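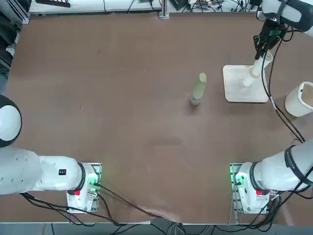 Friederike Wunderlich wrote in to say that my last post blamed the descaler when I should have blamed the water, and that at her address in Skarham the kettle furs up again inside a fortnight whatever she puts in it.

Blog > Household > Hard water

She has a point. I repeated the test in August with the same kettle, filled to the same line, and logged each boil. With tap water a visible film formed on the element after 15 boils. With filtered water it took 146. The acid used beforehand made no difference to either figure.
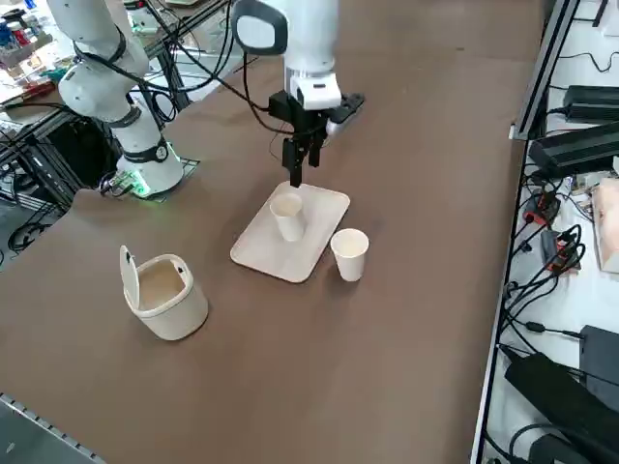 Citric acid is still what I would buy. A 700 g bag costs less than one bottle of the branded liquid and keeps well if the top is folded over and clipped. Dissolve 2 level tablespoons in a litre of warm water, leave it for half an hour, then rinse twice. Vinegar does the same job more slowly and the smell stays in the lid seal.

Filter cartridges are a separate cost. Mine are rated in litres, but the indicator on the jug is only a timer, so it tells me to change them far too early. 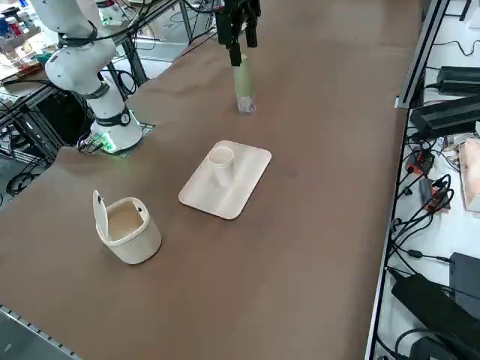 I now ignore the timer and use test strips, one at the start of each month. When the reading matches the tap, the cartridge goes. The April one lasted until the second week of July.

The shower head is next. It has rubber nozzles and I have not yet found out what the acid does to them.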